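Home > Guides > Small parts > Sorting spare washers and rings

How to sort a mixed tin of washers and rings

Tip the tin out on a tray and pull out anything rusty or bent. Run a magnet over the rest to separate the steel. Keep tins under 3 kg or the shelf clips bend.

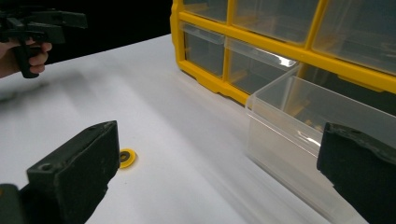
Sort by inside width next, using a bolt of each size as a gauge. Work on a pale surface. A small yellow ring shows up well on a white table, and a black one shows up better still. Bag each size and write it on the label. Odd ones go in a jar marked Mixed.

Page by Sobia Minhas, updated November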